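Looking after a round pedestal table

A round table on a single column takes less space than one on four legs, but all of the load goes through one joint at the top and one at the foot. Most of the complaints people have about these tables (rocking, creaking, a top that turns by itself) come from those two joints. The notes below apply to tops up to the usual dining size.

Finding the wobble

Start by deciding whether the base is moving on the floor or the top is moving on the base. Kneel down, hold the column with one hand and press the edge of the top with the other. If the column stays still and the top dips, the fault is in the mounting plate. If the column tips, the fault is in the foot or the floor.

Rotate the whole table a quarter turn and press again. A rock that moves with the table is in the base. A rock that stays at the same spot in the room is in the floor. Mark the spot with masking tape before you move anything else. 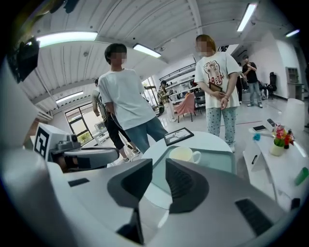 Low spots in a floor are best handled with adjustable glides. Threaded glides give 10 mm of travel on most bases, enough for an ordinary room. Turn them out by half turns, working on opposite sides, and recheck after each pair. Felt pads stacked two or three deep are a poor substitute. They compress unevenly and the rock returns within a month.

If the base has no threaded inserts, cut a shim from thin cork sheet and fix it under the low side with double-sided tape. Trim it flush so the mop does not catch it.

Tightening the top

Turn the table over with a second person. Lay a folded blanket down first and lower the top onto it flat. Do not stand it on its rim: a round edge will roll, and a painted edge will chip.

The plate is normally held by four to eight wood screws. Check each one with a hand screwdriver. A power driver will strip the holes in particleboard before you feel the resistance change. Tighten in a star pattern, as on a car wheel.

A screw that spins without biting needs its hole repaired. Fill the hole with wood glue and hardwood toothpicks, snap them off level, and leave it overnight. Drill a pilot hole in the morning and drive the same screw back in. Longer screws are a risk on thin tops — measure the thickness first.

The center bolt, if there is one, runs up the column and is tightened from below the foot. It works loose faster than the screws. Kobe Bakker, who repaired café furniture for years, put a split washer under every one and checked them each April.

Cleaning a white top

Use a soft cloth, warm water and a few drops of dish soap. Wipe with water alone afterward and dry at once. Soap film is the usual cause of a white surface that looks gray.

For pen or marker, put rubbing alcohol (70 percent) on a cotton pad and test it under the rim first. It is safe on most laminates. It will soften shellac and some paints. Leave it on the mark for 30 seconds, wipe, and rinse.

For tea and coffee rings, mix baking soda with water to a thin paste, spread it over the ring and leave it for 10 minutes. Lift it off with a damp cloth. Do not scrub — the powder is mildly abrasive and will dull a gloss finish.

Avoid bleach sprays and melamine sponges. The sponges work, but they do it by sanding, and the dull patch is permanent.
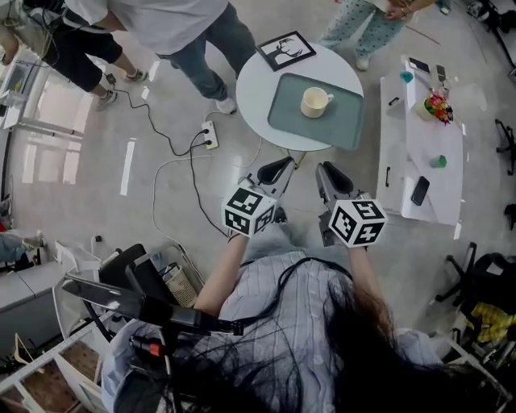 How often should the screws under the top be checked?

Twice a year is enough for a table in daily use. Check again after any move, and a few weeks after assembling a new table, when the parts have settled.

Protecting the floor

Grit under the foot does more harm than the weight of the table. On a glossy floor, lift the base once a month, wipe underneath, and wipe the glides as well. Replace felt when it feels hard or shows embedded sand. Use screw-on felt for a table that is moved often. Stick-on pads creep sideways and leave a line of adhesive, which can be removed with a little vegetable oil and then dish soap.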